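Keep the Hand in the Loop, and Keep It Slow

Remote control has become the default way to show a robot a task. The operator sits at a desk, moves a pair of leader arms, and the follower arms copy. I have set up two such stations and taught on both. My view is that for household table work they are the wrong first tool, and that most groups would get better training data by putting a gripper in the operator's hand and leaving the robot switched off.

The argument usually offered for teleoperation is consistency. The recorded motion is one the arm can perform, because the arm performed it. That is true, and it matters for heavy or fast work. It matters much less for setting out dishes, where almost any reachable path will do and the difficulty sits in the last inch before contact.
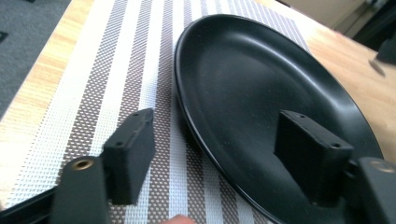
Hand-held gripper at the placemat, jaws open, with a black plate between them and to the right.

A low plate is a good test of either method. The rim is shallow, the surface reflects, and the fingers have to arrive at a useful angle. Over a remote link without force feedback, the operator judges contact by eye and tends to stop early or press too hard. With the tool in the hand, contact is felt through the handle and corrected before the operator has thought about it. Those small corrections are what a policy needs to see, and they are the first thing to disappear over a link.

In September we compared the two methods on our Husetti table-setting task. The final set held 2564 demonstrations, over half of them recorded by hand. I will not claim a general result from one task. What I will say is that the remote operators needed 3 sessions before their grasps looked deliberate, and the hand-held operators needed one.

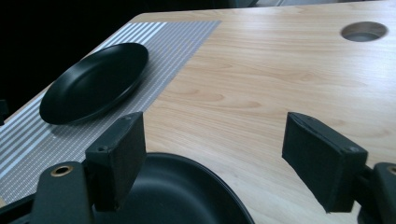 The hand-held method has faults of its own. People are quicker than arms and do not notice it. They roll the wrist past any joint limit the robot has, and they reach from places where the base could never stand. Such recordings look fine on playback and fail when the arm tries to follow them. Our Flutora software checks each path against the arm's limits after recording, and I consider a check of that sort mandatory. I would also tell operators to move at half the speed that feels natural.

There is still a place for remote control. Once a policy runs, its failures happen on the robot, and the corrections should be recorded there too. Two stations are plenty for that. Buying ten of them at the start, before anyone knows which part of the task is hard, spends the budget on the wrong end of the problem.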